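4.3 Failures of the wrist view near furniture

The third group of failures did not come from the grasp planner at all. We ran 552 simulated episodes in the Lovex living-room set, each of them starting with the arm above or beside a piece of furniture, and we noted every episode in which the safety layer should have stopped the arm and did not. There were 20 of these. In five of them the log shows no warning of any kind, and we treat those five as the serious cases, for they would pass any check that reads only the log.

The cause is partly one of geometry. When the arm works low over a seat, a large rounded body can come between the camera and the work area (Figure 7). The segmentation module from Kimard was trained with clear views, and it gives one label to a big smooth region without edges. In our runs this label was often "background". The distance check then used the far value for this region, and the speed limit was not lowered. We had expected the module to report low confidence in such a view, but the confidence stayed high – this was the first surprise of the study.
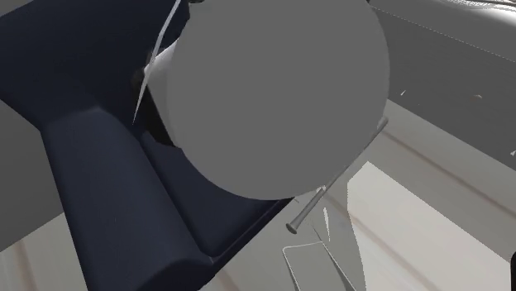
Figure 7. Simulated view beside dark upholstered furniture; a large grey rounded body takes up much of the view.

Thin and clear things made the problem worse. Slender rods and glassy panels give few depth points, and the filter which we inherited from the Trudelgate code removes small groups of points as noise. With the filter switched off, the arm stopped too often to be of use. With the filter on, the stop signal came late or never. We tried a middle setting, where a small group of points is kept if it is seen again in the next reading. It removed most of the missed stops, but not the five silent ones.

The silent cases had a second cause, which we found only after we replayed them step by step. The safety layer holds two lists, one for objects to be grasped and one for parts of a person. A hand which comes close to the open jaws can enter both lists, and the code took the first match. As the object list was read first, the hand was handled as a grasp target and the gripper was allowed to close. A real gripper with the same code could pinch a finger. We corrected the order in October, and we also added a rule that any double match opens the jaws and holds the arm still.

The closing force was limited to 80 N in all runs. We do not see this limit as a protection, because it was chosen for lifting and not for contact with people.
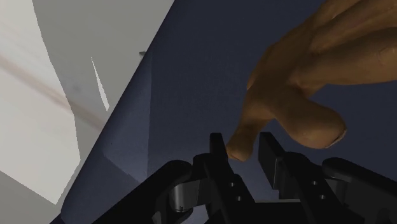

Hryhorii Kushnir, after reading an early version of this section, objected that changing the order of two lists is too weak as a repair. In his view the person list should run as a separate process with its own stop line, so that no mistake in the grasp code can reach it. He also asked that the silent cases be repeated with the Lysenko controller, where the stop line does not pass through the planner. We agree with the first point and have begun this work. The second is still open – the controller reads a different message format, and our replay tool cannot yet write it.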